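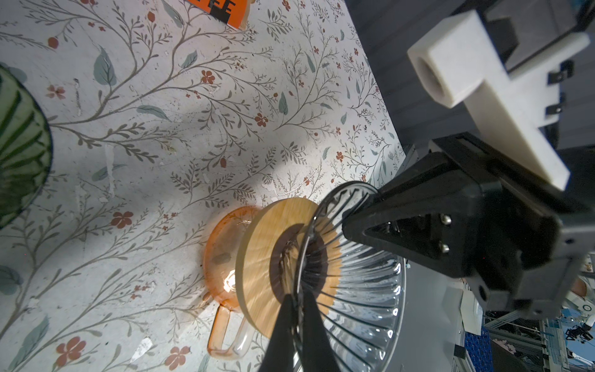 A success rate is a fraction, and most of the argument about household manipulation is about the denominator. I spent a day at the Kurumis open house in Tultbridge and came away with a better opinion of the hardware and a worse opinion of how the field reports on it.

The Kurumis lab runs single-arm stations with parallel grippers and wrist cameras. Visitors stand behind a line on the floor and watch the arm work on a tabletop. A monitor beside each station carries the wrist view. The demonstration that drew the most people was glassware: a ribbed pour-over dripper with a wooden base, to be picked up by the glass and set on a mug. The published figure on the handout was 83 percent over 100 trials.

I have no reason to doubt that number. Lucie Charbonneau, who runs the evaluation side of the group, answered every question I put to her and volunteered several things I had not thought to ask. A trial counted as a success if the dripper ended upright on the mug and stayed there after release. A trial counted as a failure if it did not, or if the operator hit stop. Trials where the arm failed to find a grasp at all within the time limit were also counted as failures, and I give the group credit for that. Many labs drop them.

My objection is to what the number leaves out. Clear glass is a hard case for a depth sensor. The surface returns whatever is behind it, and the ribs throw highlights that move when the camera moves. A policy that works from color images at the wrist gets around part of this, and the approach deserves the attention it is getting. But the result then depends on lighting and on what lies under the object. A tablecloth printed with branches and flowers is a different problem from a plain gray mat. Charbonneau told me the group rotates cloths between sessions. The handout did not say so, and it did not break the results down by cloth. That table would have told me more than the headline figure did.

The second omission is force. Two rigid fingers on a glass rim leave little room for error. Too low a grip force and the piece rotates about the contact line when the wrist tilts. Too high and somebody sweeps the floor. Brock Lavoie, who designs the finger hardware, said his current fingers are stiffer than he would like and that the compliant set is still in testing. He also said, without being pressed, that the fingertips wear and that placement error grows as they do. I asked how often they are replaced. He said when the operators complain. That is an honest answer and a poor maintenance interval. If fingertip wear affects the outcome, then the age of the fingertips belongs in the trial log next to the date and the policy version.

The third is the reset. After each attempt a person puts the objects back. At the station I watched, the operator worked from memory. People are not random number generators. They put a mug down with the handle where it is comfortable to put a handle, and over a long session the start positions bunch up. In March I saw a group at Rultolville use a projected marker to set start poses, drawn from a list fixed before the session. It slowed them down to 30 trials in an afternoon. I would take those 30 over a larger set placed by habit.

None of this is expensive. A log with cloth, fingertip age, light setting and start pose adds four columns. The Estrella benchmark asks for two of them already, and the groups that submit to it seem to manage.

The usual defense is that an open house is for the public, and that the public does not want four columns. I disagree. The visitors around me were asking good questions. One man wanted to know whether the arm could tell an amber mug from a clear one. A girl asked what happens when the handle faces the other way. Both are questions about the test distribution, asked in plain words, and both got a general answer about the model learning from data. A printed sheet with results sorted by mug and by handle direction would have served them better, and it could have gone up on the wall next to the monitor.

I would also like to see the failures. Kurumis has a video loop in the lobby, 57 seconds long, and every grasp in it succeeds. With a stated rate of 83 percent, 17 attempts in that set of 100 did not. Put a few in the loop, with a caption giving the cause where it is known. Lavoie said he would be in favor. Charbonneau said the clips exist and are already labeled.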